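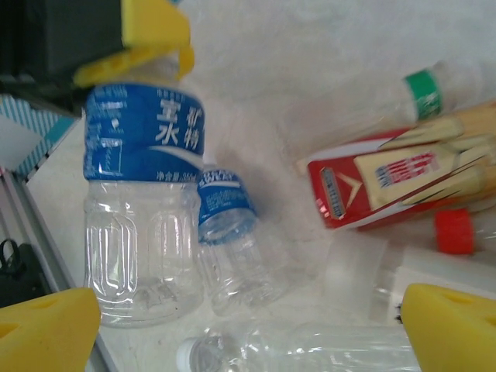
Anca Coman replied that she would check the meter before anything else, and asked whether it still ticks over with the stopcock shut. The original post, moved down by the site so that her reply shows first, reads as follows.

Water bill nearly doubled, no leak that I can find
Posted by Wendell Halvorsen, 13th December

My last bill from March was 262 and the new one is 449. There are 2 of us in the house, same as before, and we have not bought a new washing machine or filled a paddling pool or anything of that sort. I have looked under the kitchen sink, behind the bath panel and round the boiler. All dry. The meter is in the pavement outside, under a small round lid. We are on Drurinmont Road if that matters, the older end, where the pipes come in from the back lane. Do I ring the water company first or get a plumber in? I don't want to pay a call-out charge if the company would have sent someone free.

Anca Coman
Full version of what I said above. Turn off the inside stopcock, then go out and lift the lid. Write down every digit, the red ones too. Leave it for an hour with nobody using any water and read it again. If the number has moved, the leak is between the meter and the house. If it hasn't moved, open the stopcock, leave all the taps alone and do the same again. If it moves this time, it's indoors.

With an indoor leak that leaves no damp, look at the toilets. Ours ran down the back of the pan for months and you couldn't hear it. Dry the back of the pan with toilet paper, lay a fresh sheet against it and come back in half an hour. If the sheet is wet the flush valve is letting by. Food colouring in the cistern works as well, but don't flush while you are waiting. The washer for ours was a cheap part from Coppens, and the job took 19 minutes with the instructions open on the floor.

Also look at the bill itself. If there is an E next to the reading it was estimated. Your March one may have been too low and this one is catching up.

Akihiko Sugawara
ring the company. they always say its you but ring them anyway

Chiyo Koyama
Agree with most of Anca's post. I would add the outside tap, and the overflow pipe if you have a tank in the loft. The ballvalve sticks and the water goes out through the wall and down the bricks, usually round the side where you never walk.

If it does turn out to be the supply pipe, ask the company about a leak allowance before you pay the bill. Many will take something off once the pipe is mended, but they want the repair done within a set time and they want the invoice. Keep your meter readings with the dates. The pipe from the boundary to the house is normally yours to repair, though at your end of the road it may be shared with next door, so speak to them before anyone starts digging.

Wendell Halvorsen
Thanks. There is an E on the March bill, which I had not noticed. Meter did not move with the stopcock off. Doing the toilets tonight.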